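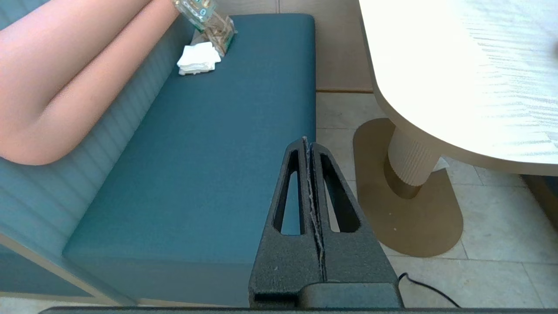 The chair of the Clomside Town Council said this month that she would support moving the council's regular meetings from the afternoon to the evening, ending a schedule that has been in place for 15 years. In an interview at the council offices, she also discussed the disputed vote on the Rolland Road rezoning, the town's rules on public comment and the state of its reserve fund.

The council currently meets at 2 p.m. Residents who work outside the town have complained for several years that they cannot attend, and a petition with 490 signatures was delivered to the clerk in February.

"The petition was well organized and respectful, and it deserved a prompt answer," the chair said. "I regret that it did not receive one. We placed it on an agenda, then removed it when the budget hearings ran long, and people were right to ask what had happened to it."

She said a draft resolution would set the start time at 6:30 p.m. for regular meetings, with work sessions remaining in the afternoon. Department heads have raised concerns about overtime for staff who are required to attend. The chair described the added cost as modest but declined to give an estimate before the finance office completes its review.

"I will not put a number in the newspaper that the finance director has not seen," she said.

Much of the interview concerned the rezoning of the former Zarnum warehouse property on Rolland Road. The council approved the change by a single vote after an item listed as a discussion was amended from the floor to become an action item. Two members had already left the chamber. Opponents of the project have said the vote should be set aside.

The chair, who voted in favor, said the town attorney had advised that the action was valid under the council's rules of procedure. She acknowledged that the rules themselves were in need of revision.

"A vote can be lawful and still leave people with the sense that they were shut out of it," she said. "I understand why my colleagues were angry. Had I been one of the members who went home, I would have been angry as well."
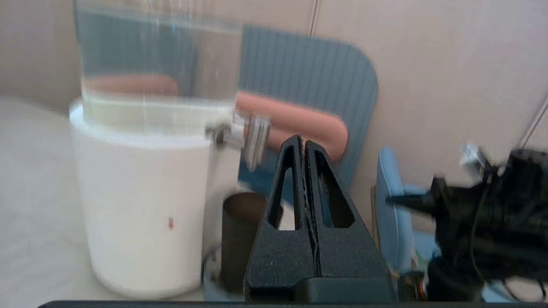
Asked whether she would agree to hold the vote again, she said she would not bring the motion herself but would not rule it out of order if another member did. Under the current rules, a motion to reconsider must come from a member who voted on the prevailing side. "There are members who could make that motion. I have not spoken to any of them about it, and I do not intend to," she said.

The chair said she favors a rule requiring that any item listed for discussion be held over to the next regular meeting before a final vote, except in an emergency. She would define an emergency as a matter affecting public safety or a legal deadline. A similar rule was proposed by the Fleltska Neighborhood Association two years ago and was not taken up.

"They had it right, and I told their board so last fall," she said.

On public comment, she defended the present limit of three minutes for each speaker. She said she would oppose any effort to shorten it and was open to a second comment period at the end of the agenda. Members of the association have asked that speakers be allowed to give their unused time to others. The chair said she had seen that practice in other towns and did not favor it.

"It tends to reward whoever brings the most friends," she said. "I would prefer that each person come to the microphone and speak for himself or herself."

The reserve fund was drawn down last year to repair the storm drains along Mill Street. The chair said she expects the council to begin rebuilding it in the next budget, although she cautioned that the work could take some 5 years without a change in the tax rate. She does not expect to propose an increase before the next election, and she would not say whether she plans to be a candidate.

"I have a meeting schedule to fix first," she said. "People can ask me again after that."

The resolution on meeting times is expected to be introduced at the next regular meeting. Written comments may be left with the town clerk until noon on the day before the meeting.

Contact the newsroom | Copyright Clomside Public Record. All rights reserved. | Back to top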